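Draner cocoa spread recalled over undeclared peanut

Oct 18, 2021

Udimard is recalling one batch of its Draner chocolate sandwich spread after routine testing found peanut protein that is not declared on the label. The recall covers 1,067 jars. Of these, 602 had reached shops and the remainder were held at the Narkura warehouse, where they have been blocked from sale.

The affected product is the 394 g jar made in July. No other size, batch or flavour is included. The firm makes a peanut version of the spread on the same filling line, and its first report puts the fault down to an incomplete clean between the two runs - the rinse step was logged but the swab check was not.

The spread contains cocoa, sugar, butter, salt and vanilla. For people without a peanut allergy the batch is considered safe to eat. Anyone with an allergy should not eat it and should return the jar to the place of purchase. A receipt is not needed. No reports of illness had been received by Monday morning.

Udimard has moved the peanut spread to a separate day of the week and will test each batch of the plain spread before release. Pîrvu, which supplies the cocoa, is not involved, and its powder tested clear.
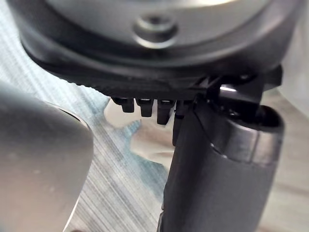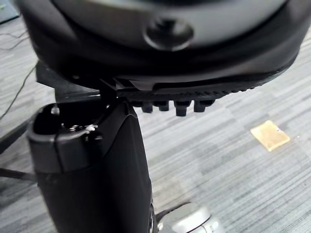

What to do with an opened jar

Close the lid, put the jar in a sealed bag and keep it away from other food. Knives, boards and butter dishes that have touched the spread should be washed in hot soapy water. Opened jars are refunded in full. Baked goods made with the spread should be treated in the same way as the spread itself.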